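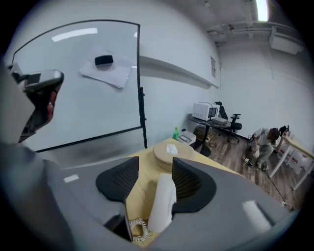

Mirnent Dalen

Did Somebody Really Invent the Telephone All Alone?

Lots of books tell the story this way: one clever man had one clever idea, and suddenly people could talk through wires. I don't buy it, and you shouldn't either until you've checked.

Back in the 1800s, several people in different countries were trying to send voices along a wire. Some built machines that could carry a tune. Others got a few fuzzy words through. They argued over who was first, and some of those arguments went to court.

So what does a telephone do? When you talk, you shake the air. A thin part in the mouthpiece shakes too, and that makes an electric signal change. The signal runs down the wire. At the other end it makes another thin part shake, and you hear a voice. Does your voice itself travel down the wire? No, even though people say so all the time.

You may also hear that a tin can phone works the same way. Hmm. A string phone has no electricity in it. The string just passes the shaking along, and it has to be pulled tight. Try it with 12 feet of string, then let it droop and see what you hear.

Next time a book says "the first ever," ask who else was trying.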